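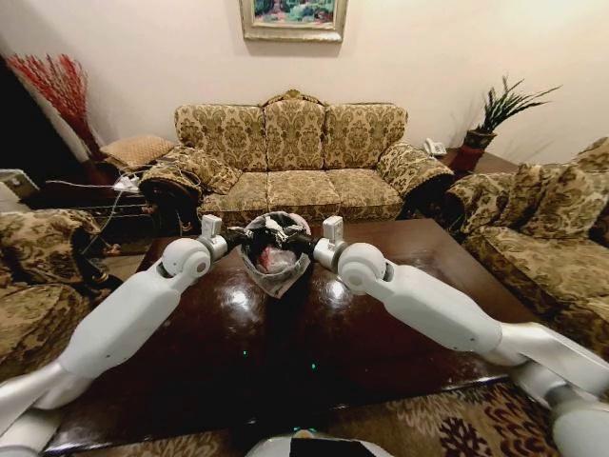

*Small clear container on the coffee table.*

# Cheese Bread Questions, Answered

Updated 11 November 2020

The pão de queijo recipe has pulled in 2258 comments since it went up in June, and I love that so many of you are baking these! A lot of the same questions come up over and over, so I put the answers on one page. If yours isn't on it, leave a comment under the recipe and I'll get to it.

– Érica Queiroz, Grandance Kitchen

## The dough

**What is pão de queijo, for those of us who got here by accident?**

Welcome! It's Brazilian cheese bread: little round puffs made with tapioca starch, milk, oil, eggs and a lot of cheese. The outside gets thin and crackly and the inside stays stretchy. There's no yeast and no kneading for ages, and you can go from "I want some" to eating them in under an hour.

**Sour starch or sweet starch?**

Both are made from cassava. Sour starch (polvilho azedo) is fermented before it's dried, so it has a tang and it puffs more. Sweet starch (polvilho doce) gives you a smoother, chewier roll with a milder taste. My recipe uses half and half. If you can only find one, go ahead and use it for the full amount – they'll still be good.

**The bag at my store just says "tapioca flour." Is that the same thing?**

In most American grocery stores, tapioca flour and tapioca starch are the same product, and it's the sweet kind. It works. What you don't want is cassava flour, which is the whole root ground up, or the little pearls for pudding.

**Why do you boil the milk and oil first?**

The hot liquid cooks part of the starch, and that's where the stretch comes from. Bring the milk, oil and salt to a real boil with bubbles all over, not just around the edges, and pour it on right away. Then stir with a wooden spoon. It will look lumpy and strange, like wet chalk that has changed its mind about being glue. Keep going.

**My eggs scrambled!**

The starch was still too hot. Let it sit until you can comfortably press your hand on it, then add the eggs one at a time. I've rushed this more than once and had to pick out little bits of cooked egg with a fork.

**My dough is really sticky. Should I add more starch?**

Try waiting first. Cover the bowl and put it in the fridge for 20 minutes, then rub a little oil on your palms and try rolling one. The dough should be soft and tacky, and it should hold a ball shape for at least a minute before it starts to relax. If it spreads right away, add starch one spoonful at a time. Eggs vary a lot in size, and so does the amount of liquid different brands of starch take up.

**Does the kitchen temperature matter?**

A little. I keep my house at 68 degrees in winter and the dough is easy to handle. In August it slumps on me, so I chill the bowl before rolling.

## The cheese

**I can't get Minas cheese. What should I use?**

Most of us can't! I use Parmesan for salt and flavor and low-moisture mozzarella for pull, in equal parts. Other mixes that readers have loved:

- Parmesan and Monterey Jack
- Sharp cheddar and mozzarella (they come out orange and so good)
- Cotija and queso fresco, with the added salt left out
- All Parmesan, for a drier, crunchier puff

**Can I use fresh mozzarella, the kind in water?**

I wouldn't. It lets out a lot of liquid in the oven and the rolls go flat. If it's all you have, slice it and press it between paper towels overnight in the fridge.

**What about the Parmesan in the green can?**

It will work in a pinch, but cut the salt in half and taste the dough before you add the eggs. Cheese you grate yourself melts in much better.

## Baking

**Why did mine come out flat?**

Usually one of these:

1. The oven wasn't hot enough. You want 400°F, and it needs to be fully heated before the pan goes in.
2. The dough was too wet.
3. The door got opened early. Please leave it shut for the first 15 minutes, even though watching them puff is the best part!

**They puffed up beautifully and then sank. What happened?**

They needed more time. Tapioca rolls look done before they are, because they don't brown the way wheat bread does. Wait for golden spots on top and a firm shell. A little sinking as they cool is normal.

**The middle is gooey. Are they raw?**

Probably not. The inside should be moist and stretchy with some big holes. If it's pasty and sticks to your teeth, give the rest of the batch another 5 minutes.

**Can I make them in a mini muffin pan?**

Yes, but that's a different batter. The muffin-pan version goes in the blender and is thin enough to pour. Sara, my neighbor across the street, makes hers that way on school mornings, and her recipe is on the Breakfast page. Don't try to press this rolled dough into muffin cups, because it climbs out in odd directions.

**Does the air fryer work?**

It does, and I'm a little obsessed. Go down to 350°F, leave lots of space between the balls, and start checking at 10 minutes. The tops brown faster than in the oven.

## Ahead of time and leftovers

**Can I freeze the dough?**

Please do! Roll the balls, freeze them on a tray until hard, then move them to a bag with the air pressed out. They keep for three months. Bake straight from the freezer at 375°F, adding several minutes to the usual time. If you let them thaw first they turn into pancakes.

**How long do baked ones last?**

They're at their best in the first hour. After that I keep them in a closed container on the counter until the end of the day, then in the fridge for up to three days. Reheat in the oven or toaster oven until the shell crisps up again. The microwave softens them and then they go rubbery fast, so eat quickly if you go that route.

## Everything else

**Are they gluten-free?**

The ingredients are naturally free of wheat. If you're baking for someone with celiac disease, check the label on the starch and on any pre-shredded cheese, and use clean pans.

**Can I make them without dairy?**

I've tried twice, with mashed sweet potato and nutritional yeast standing in for the cheese. The texture was lovely and the flavor needs work. I'll post it when I'm happy with it.

**What do you eat with them?**

Coffee! Also guava paste, tomato soup, scrambled eggs, or split open with ham tucked inside. My kids like them with strawberry jam.

**Can I double the recipe?**

Yes, but use two bowls. A double batch is very hard to stir by hand once the hot milk goes in.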